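Trendia Hand-Held Gripper, Pair

Item type: data collection tool, two-handed
Sold by: Ranotthorpe, Bevberg
Price: $3,000 per pair, or ask for rental rates
Ships with: left and right grippers, two cables, one spare set of finger pads, printed setup sheet
Page updated 26 October 2026

The Trendia is a pair of grippers that a person holds and works by hand. You do a chore with them, such as setting a table or emptying a dish rack, and the motion is recorded so that it can be used to train a robot arm fitted with the same kind of fingers. No robot has to be in the room. Most buyers are small labs, appliance makers and shop-floor automation teams who want to know if a given job is within reach of a machine before they pay for one.

We get asked that question more than we get asked about the grippers, so part of this page is about what these jobs look like through two flat fingers, and where machines stand with them today. 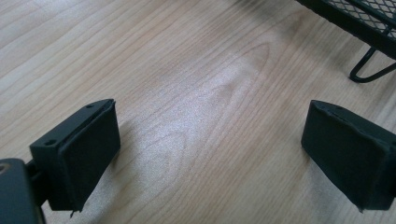
Kitchen and Dining Tasks

Each gripper has two opposing fingers with dark rectangular pads. The pads are the only part meant to touch what you are picking up. They meet flat, and they open wide enough for cups, boxed goods and most handles. They are not fingertips. A person picking up a fork slides a nail under it or tips it up against another finger, and two pads can't do either. When you work with the Trendia for the first time you will notice this within a few minutes, and whatever gives you trouble will give the robot trouble too.

Pads are a wear item. The bottom corners go first, since they are what scrapes the table when you reach for something thin. A little fraying at the corner does not affect grip on thicker items. Replace the pads when the flat face itself starts to lift or tear. New pads press on and need overnight to set.

Pale, smooth tabletops are fine to work on, but watch for glare from overhead lights. A bright patch in the middle of the work area can wash out thin metal items when they lie across it. Move the lamp or turn the table before you start recording. Changing it halfway through leaves you with two sets of recordings that don't match.

Can a machine set a table yet?

Partly. Under controlled conditions, with the same table, the same cutlery and a basket in a known place, a trained two-arm machine can put out a plate, a fork and a knife. Change the placemat or swap in heavier cutlery and the success rate falls off. Put two forks tangled together in the basket and it usually needs a person.

Our own test job is the Alemayehu place setting. It uses one placemat, one plate, one fork, one knife and a wire basket, all of the kind found in any housewares aisle. We have recorded a little over 2,000 runs of it at our Bevberg shop with different people holding the grippers. In September we ran a pair of arms on a model trained from those recordings. Plates were the easiest item once we had stopped it from letting go early. Forks were good when they started out handle up in the basket. Knives were the weakest of the three. The handle is heavier than the blade on most table knives, so a knife held too near the middle will swing, and the arms did not always notice.

It was also slow. A person takes well under a minute over one setting, and the arms took several. If your question is whether this will replace somebody clearing tables at lunchtime, the answer this year is no. If your question is whether it is worth recording your own task and finding out which steps fail, we think it is, and that is what the tool is for.

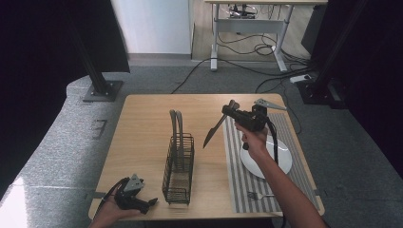
Place setting in progress: knife in the right gripper, left gripper empty, plate and fork at the placemat.

Using both hands

People tend to let one hand do everything and park the other. That is normal and for light items it is fine. You should still hold the idle gripper in a relaxed, repeatable position near the edge of the table, because the recording includes both hands and the model will learn whatever the second one does. If it wanders, the robot's second arm will wander.

For anything that tips or slides, use the second gripper to steady it. A wire basket weighs very little when it is nearly empty, and pulling out a utensil that has caught on a bar will drag the whole basket along with it. One pad resting against the side is enough.

Keep the cables behind your wrists where you can. They are flexible and will hang over the work if you reach across. This does no harm, but a loop of cable that brushes a plate can shift it. We sell a wrist strap with a cable clip, and a loose hair tie works about as well.

Tasks customers have tried

The notes below come from reports sent in by buyers. They used their own arms and their own training, so treat them as a rough guide.

Setting a place, fixed layout: workable. See above.

Unloading a dish rack: workable for plates and bowls. Glasses slip if they are wet, and stemware has been a problem for everyone who tried it.

Folding towels: workable for one size of towel at a time. Shirts are still poor.

Wiping a table: good, if you accept missed corners.

Sorting cutlery into a tray: mixed. Spoons nest and come up in twos.

Bagging small hardware, shop floor: good with rigid boxes, poor with thin plastic bags.

Plugging in connectors, shop floor: not recommended with the standard pads. The pads give slightly under load and the connector turns.

Loading a parts tray, shop floor: good. This is the most common paid use among our customers and the one closest to running unattended.

Specifications

Weight: 530 g each, without cable
Fingers: two per gripper, parallel, hand operated
Pads: soft faced, dark, replaceable
Body: black
Top plate: pale gray, triangular
Recording session: up to 40 minutes before we suggest a rest for the hands
Left and right units are not interchangeable

What you need to supply

A table of ordinary height with clear space on all sides you plan to reach from. A computer that meets the requirements on the setup sheet. Your own objects. We recommend having at least two of everything, because objects break or go missing and a replacement bought later may not be the same shape.

You do not need a robot to record. You will need one to find out if the recordings were any good. If you don't have arms of your own, Ranotthorpe can run your task at our shop by the day. Ship us the objects along with the recordings, please. We can't stand in our own plates for yours.

How much recording is enough

This depends on the job. One item moved from one spot to another needs far less than a full place setting. Start small, train, look at where it fails, and record more of that part. Customers who record everything in one go before training anything often find that the last batch repeats a mistake from the first. Holding the knife too near the middle was ours.

Vary the start positions on purpose. Shift the placemat a little between runs, turn the basket, and put the fork in at a different lean. Use more than one person if you can.

Training and support

Olanrewaju Onuoha runs the setup call included with each purchase. It covers mounting, cable routing and a first recording of a simple pick. Please have the grippers unpacked and charged equipment ready before the call. Further calls are billed by the hour.

Returns are accepted within 30 days if the pads are unused. Repairs to the finger mounts are done in Bevberg and usually go back out the same week.

Related items

Spare finger pads, set of four
Wrist strap with cable clip
Alemayehu place setting, boxed with layout card
Day run at Ranotthorpe, two arms with operator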